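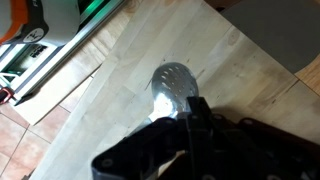

**Arm on the serving prep bench: what happens to the hours, and who signs for it?**

Posted by Plutosby

I supervise the back half of a contract kitchen. We send out 400 covers on a weekday. Management has bought one arm for the portioning bench, to handle ladles and slotted spoons, and it goes live in August. There are six of us on that bench across two shifts.

I have been told the posts are safe and the work will be "rebalanced". I have asked for that in writing and have not had it. My points are these:

1. Which tasks normally go to the arm first, and which stay with people?
2. Who is responsible for stopping it when something is wrong, and does that person need a different grade?
3. The utensils are the same ones we use by hand. Should they be kept separate?
4. Does the pace of the bench get set by the arm afterwards? Two of my people have wrist trouble and I do not want them feeding a machine at its speed.

The supplier's manual answers none of this. It is 22 pages on mounting and one on cleaning.

---

**Corey Ruddock**

I have been the shift lead on a line with two arms for a good while, so taking your points in order.

Tasks. Repeated scooping from a fixed container goes first. Anything with a changing container height, a lid, or a garnish stays manual for much longer. In our case draining was harder than scooping. A slotted spoon has to be held level and then held still, and the time for that has to be set per dish. Peas and chickpeas are fine on one setting. Anything in a thick sauce needs its own.

Stopping it. Everyone within reach must be allowed to stop it, without asking. Restarting is a separate matter and should be limited to named people on each shift. Ours got a regrade, but only after we kept a log of restarts and faults for the whole of the first term. Start the log on day one. Write down the time, the dish, what was done and who did it. Without it you will be told the machine looks after itself.

Utensils. Keep a separate set. Handles get worn where the fingers close, and a worn handle can turn in the grip. Check them at the start of the shift along with the probes. Check the fingers and the screw heads too, as food sits in any recess. The person cleaning it needs that time on the rota. We were given none at first and it came out of breaks.

Pace. This is the one to settle before August. Ask for a buffer between the arm and the next person – a short run of empty trays is enough – so that neither waits on the other. If the bench is laid out hand to hand, the person downstream will work at the arm's speed whatever the policy says. Ask for rotation as well. Filling and clearing for an arm is duller than portioning and uses the same few movements, so your two with wrist trouble may be worse off there.

On "rebalanced": our headcount did not change, but the overtime went. Two people relied on the Sunday hours and left over it. Get overtime named in whatever they put in writing.

---

**Munshi**

Agree with most of the above. I would add training. On our site only the day shift was trained, and evenings rang the day lead at home. Get both shifts done before go-live and get it paid.

Also ask who may change the settings. If the answer is "the supplier", ask how long they take to ring back.

---

**Gralleck**

we had one, it threw error 404 on the tablet every time the wifi dropped and we went back to doing it by hand. keep your spoons

---

**Plutosby**

Thanks. I have asked for the buffer and a cleaning allowance, and for overtime to be listed separately. Corey, did your restart log have a column for how long the line was down, or only the time it stopped?

---

**Corey Ruddock**

Both stop and restart times. Add the shift as well, it saves working it out later.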